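3.2 What the owners told me about tablets

I should say at the start that I never meant to write a section on pills. My plan for Trorcombe was to look at wound healing in cats after dental surgery, and the owner diaries were only there to fill in the gaps. Then I read them! Page after page was about getting a tablet into an angry cat twice a day, and hardly a word about stitches.

We had 73 cats in the study, all sent home with the same course of tablets, and I asked each owner to write down every dose, given or missed. Zulmira Meireles read the diaries with me, and we marked each one separately before comparing notes (we disagreed on 2 of them, both because of handwriting). By our count 25 owners had missed at least one dose in the first week.

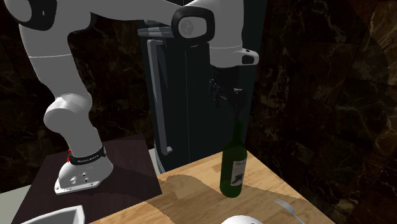
Figure 4. White robot arm with its gripper above a green wine bottle, computer rendering.

Missed doses went up sharply once the cat was eating well again, and I can see why. The mouth looks better, the cat is cross, and the tablet starts to feel optional. Several people hid it in soft food and found it later under the bowl. Others wrapped the cat in a towel, which worked for some and ended in scratches for the rest. What I liked most in the diaries was how people described their grip – one owner wrote that she came at the cat from straight above, fingers down, much as the gripper in Figure 4 comes at the neck of the bottle, and that her cat hated it. She changed to kneeling beside him and wrote down far fewer fights after that.

Salvador Cordeiro saw much the same at his practice in Bragança, though his owners were given a liquid and he kept no diaries, so I wouldn't lean on the comparison too hard. I come back to liquids in section 3.3, with the smaller group who switched halfway through.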